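**Trouser folding demos: start from the cuff or the waistband?**

**tealeaf_marek** wrote:

Hi all, Marek Holub here, long-time reader from the Grurnatby group. I've been collecting folding demos with the hand-held gripper for our laundry set and I'm having a ball! We're up to 827 episodes across shirts, towels and pillowcases, and now I've moved on to trousers, which are a whole different animal.

My habit so far is to go in at the ankle. I pinch the nearer cuff first, then bring it over to meet the other one, so both legs end up stacked before I touch the waist. Ribbed cuffs are lovely for this because the fabric bunches up between the pads and gives you plenty to hold.

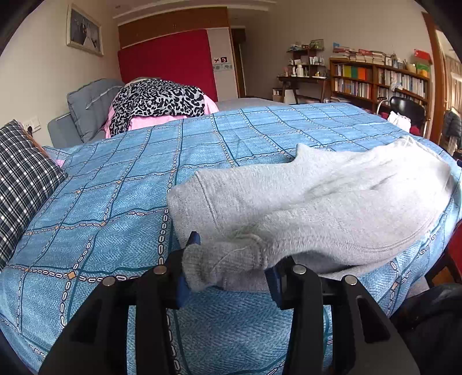
I've been doing it all on the bed too, with whatever sheet happens to be on, and I reckon the mixed colours and patterns are good for the policy. What does everyone else do?

**skerkus_fan** wrote:

Cuff first, every time. One thing though, keep the start of each episode messy! My first batch of trackies all began laid out dead straight and the model went to pieces as soon as a leg was twisted.

**Loonie_Lou** wrote:

I'm going to disagree with both of you (nicely). Waistband first. It's the heaviest part, so if you fold the legs up and then shift the waist, the legs slide off each other. I redid 19 episodes in February for exactly this and the waist-first ones were cleaner to watch back.

Also not sold on the patterned sheets. Fine later on, but I'd get a plain background working before adding all that.

**tealeaf_marek** wrote:

Ooh, I hadn't thought about the weight. Do you do waist-first one-handed? I'm only using the one gripper, and dragging a waistband with it feels awful.

**Loonie_Lou** wrote:

Two grippers, sorry, should have said. With one I'd probably go your way.

**dumitrescu_shed** wrote:

Record both and label them! Just don't mix them under the same task name. We had 2 people folding in opposite orders under "fold pants" and the policy would grab a cuff, dither, and head off for the waist. Splitting the labels fixed most of it.

Still with Marek on the sheets. Real beds have patterns, so get them in early.

**Loonie_Lou** wrote:

We'll have to differ on that one, but yes to the labels.

**tealeaf_marek** wrote:

Right, "fold_trousers_cuff" it is. I'll do a fresh batch this weekend with twisted legs and drawstrings all over the place, and post the replay clips in the Clorotden thread. Can't wait!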